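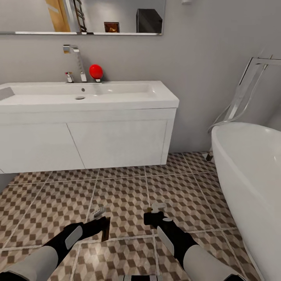
Nolholm Matte Interior Wall Paint

Nolholm is a water-based paint for interior walls and ceilings in homes, schools and offices. It is supplied ready to use and may be applied by brush, roller or airless spray.

Colors

The standard range consists of 65 colors. Gumwood and Viditz are mixed to order and cannot be returned. Color cards are sent free of charge upon written request.

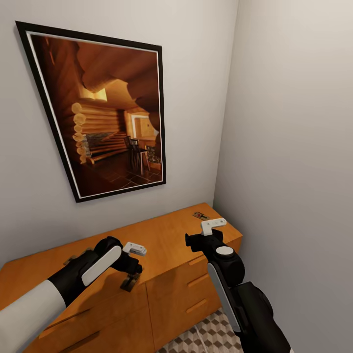

Preparation and Use

Surfaces must be clean, dry and free of loose material. Fill cracks and sand level before painting. New plaster requires one coat of Kubíček primer. Stir well before use and do not thin the first coat. Allow the first coat to dry overnight. Pictures and fixtures should not be rehung until the final coat has hardened.

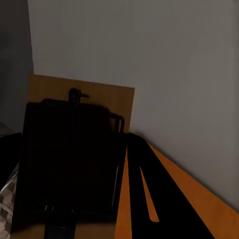 Smooth wall in gray, with a board leaning against it.

Packaging

Supplied in pails of 23 pounds and 65 pounds. Full pallets hold 30 of the smaller pails. Store above freezing in the closed original container.

Technical inquiries should be addressed to Bohumila Šimko, Product Documentation. This page replaces all versions issued before 12/04/2018.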